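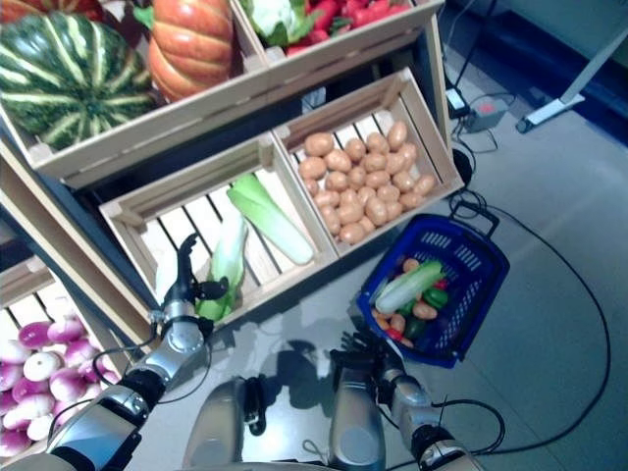
Crates, cabbages and a very long hall: my afternoon at the Forside open day

I'd been meaning to go to the Forside open day for years, and this September I finally got on the bus and went. Forside, if you haven't come across them, fit out small grocery stores and farm shops. Shelving, crates, signs, lighting, those little rails that hold the price cards, all of it. My sister and I run a tiny shop with a produce corner that has looked sad for a long time, so I had my notebook and a real reason to be there (plus I'd heard the soup was good).

Parking looked awful, so I was glad about the bus. Check-in was quick. My badge said visitor 615 and I got a canvas bag with a tape measure in it, which I used all day!

The hall is one long room split into pretend shops. First is a bakery, then a cheese counter, then a wall of jars from Khoo that I walked past twice. I'd really come for the produce section, and I think I spent more than an hour there.

They do the whole thing with artificial vegetables, so the stands look the same at closing as they do at opening. Some of them had me fooled from a few steps back. The Chinese cabbages are lovely, with the white stalk and the pale green ribs, and there's a big round squash in deep green with lighter stripes that I would have happily taken home. It sits up on the top row next to an orange pumpkin tipped over a little to one side. I liked that. At home I always line pumpkins up straight like they're waiting for a school photo.

The crates are pale unfinished wood with slats, set in tiers and angled toward you. Our crates at the shop lie flat, and all you see from the door is the front row of whatever's in them. With the tilt you see right down into the pile. The potatoes were the best argument for it – plain little tan potatoes, heaped up tight, and they looked like something you'd cross the room for. Same with the turnips lower down, all those magenta tops crowded together.

I got talking to Tanveer Lashari, who builds the displays, and asked him how he decides what goes where. He said he starts with the color. Red peppers beside the cauliflower, for instance, where the white makes the red jump out. He also told me to put the heavy stuff low if real customers are going to be lifting it, and admitted the squash was up top purely for looks. My notes from that chat say "tilt, 14 degrees" underlined twice, and then "ask about liners," which I forgot to do.

Prices, for anyone wondering: the medium slatted crate is $92 for a set of four, and the tiered stand is priced separately depending on width. I thought that was fair. Todby had a cheaper set two stands down, but the slats felt thin to me and one corner was rough enough to snag my sleeve.

At two there was a short talk by Wajid Hashmi about keeping greens looking fresh in a warm shop. It was meant to be for beginners and he went pretty fast, but the part on misting was useful, and he stayed behind afterward to answer everybody. Somebody asked about basil and that took up to 20 minutes by itself. I now know a lot about basil.

The soup was leek and potato and it was good. The coffee wasn't. Bring your own, or walk to the Trukodo cafe across the road, where the cinnamon rolls are huge and there's somewhere to sit. Seating in the hall is pretty much one bench by the restrooms.

A few practical bits if you go next time. Wear flat shoes, it's concrete all the way through. Get there before lunch if you want to chat with the display people. And measure your own corner before you leave the house! I had a free tape measure and nothing to measure, so I guessed 8 feet and had to call my sister, who went and checked and got seven.

We've ordered one set of crates to start with. They come unfinished and I haven't decided whether to oil them. My sister says leave them alone.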